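Section 4: Preparing the wall and fitting the rail

Read this section through before you open the hardware bag. It covers the Kuvport wall rail in the standard length, on drywall or on solid masonry. For tile, see Section 6. The shelf boards and hooks go on later (Section 5), and the rail needs to be fixed and checked first.

What you need

Pencil
Spirit level
Tape measure
Stud finder
Power drill with bits for your type of wall
Screwdriver
Hardware bag 1337 (in the carton, under the rail)
Vacuum cleaner or damp cloth

Bag 1337 holds the screws, washers and end caps. It also holds Mahmoudi anchors for solid walls. Do not use these anchors in drywall. Drywall anchors are sold separately as kit 407.

CAUTION: Check for pipes and electric cables before drilling. Do not drill directly above or below an outlet or a light switch.

4.1 Clearing and cleaning the wall

1. Move furniture away so you can stand square to the wall with both feet on the floor.
2. Take down pictures and old hooks. Pull any nails that are in the way of the rail.
3. Fill old holes if they fall within a hand's width of the rail line. Let the filler dry for the time given on the tub, then sand it flush.
4. Wipe the wall with a barely damp cloth and let it dry.

Note: Fresh paint should cure before the rail goes on. The rail has a flat back and will stick to soft paint, and when you take it off the paint comes with it. The time on the paint can is usually the time between coats -- look for the full cure time instead.
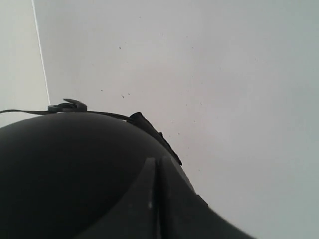 Dedow, Thu 21 February

Changes to 4.2 and 4.3 from this date. The marking steps now come before the stud check, and the fixing spacing has been corrected. If you have the printed booklet from September, use the steps on this page. The parts are the same.

4.2 Marking out

On a white wall, use a hard pencil and press lightly. Soft pencil smears when you wipe it and can show through one coat of touch-up paint. Painter's tape is also fine if you would sooner not draw on the wall at all.

1. Decide on the height of the rail. Shelf boards sit slightly below the top edge, so hold one up and look at it before you commit.
2. Make a small mark where the left end of the rail will be.
3. Hold the level on the mark and draw a faint line to the right, a little longer than the rail.
4. Run the stud finder along the line and mark both edges of each stud.
5. Hold the rail to the line. Mark through the slots that fall over a stud. If there are no studs where you need them, mark slots so that the fixings are no more than 400 mm apart.
6. Take the rail down and check the marks against the level again.

Note: Measure from the line, not from the ceiling. Ceilings are often out of level, and a rail that follows one will look right until there is a board on it.

4.3 Drilling and fixing

1. Drill at each mark. For solid walls, use the bit size printed on the anchor bag and drill slightly deeper than the anchor. For studs, drill a pilot hole only.
2. Vacuum the dust out of the holes.
3. Push the anchors in until they are flush with the wall. If one turns freely, take it out and use the next slot along.
4. Start the two end screws by hand, with a washer on each. Leave them loose.
5. Level the rail, then tighten the end screws.
6. Fit the remaining screws, working from the middle outward.
7. Press on the end caps.

CAUTION: Do not use an impact driver for the final turns. It can strip the anchor, and the damage does not show from the front.

4.4 Checking

Pull down firmly on the rail at each fixing. There should be no movement and no gap behind it. If there is a gap, loosen the nearest screw and check for dust or a ridge of filler. Rub out the pencil line with a clean white eraser.

Replacement parts can be ordered from Jutitel. Give the bag number and the length of your rail.

Continue with Section 5, Hanging the boards.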